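4.2 Update delay across handset models

Update delay was measured as the number of days between the publication of a system image by the platform maintainer and the first successful check-in of a handset running that image. Check-ins were recorded by the Esitar client, a background service that reports the build number, the patch level and the model code once per day. The client does not record location, call data or the list of installed applications. Handsets that failed to check in for 50 consecutive days were treated as retired and removed from the sample from the date of their last report.

The final sample contained 1532 handsets. Of these, 491 were sold unlocked and the remainder were sold through a carrier. The two groups were kept separate in all later steps, as carrier builds pass through an additional approval stage whose length is not published. Gajdoš and Vasiliu, in their earlier study of the Plodby store logs, merged the two groups and reported a single median. Their figure is therefore not directly comparable with ours.

Delay was modeled with a proportional hazards regression. The covariates were sales channel, age of the model at the time of image publication, free storage at the previous check-in, and vendor skin. Vendor skin was coded as a three-level factor: none, light (launcher and settings only) and heavy (modified system services). Two authors assigned the codes independently from the vendor change logs, and disagreements were settled by comparing the framework packages on a reference unit.

Sales channel and vendor skin both had a clear effect in the expected direction. Carrier handsets with a heavy skin formed the slowest group in every release cycle. Free storage had a smaller effect and was significant only for models older than the median age. This is consistent with the behavior of the installer, which postpones a download without a visible notice when the data partition is nearly full. Model age on its own added little once vendor skin was included.

A total of 427 handsets skipped at least one image entirely and moved directly to a later one. These were kept in the model as censored observations for the skipped image. Dropping them — the approach taken in the Quintela report — shortens the apparent delay for carrier handsets, and we repeated the analysis both ways to check the size of the effect. The ordering of the groups did not change. 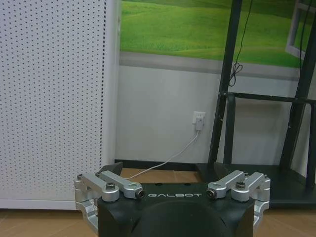
Figure 3. Gripper with paired finger linkages, wrist camera view.

Two limits of the data should be noted. First, the Esitar client was installed by choice, and its users are likely to accept updates sooner than other owners of the same models. The delays given in this section should be read as lower bounds. Second, patch level is reported as a text string set by the vendor. On the Brondine models the string was advanced in January without a matching change in the kernel build. Those check-ins were assigned to the earlier image.

The coded change logs and the regression scripts are available from the authors. The check-in table was last exported on 8/6/26, and later reports were not used.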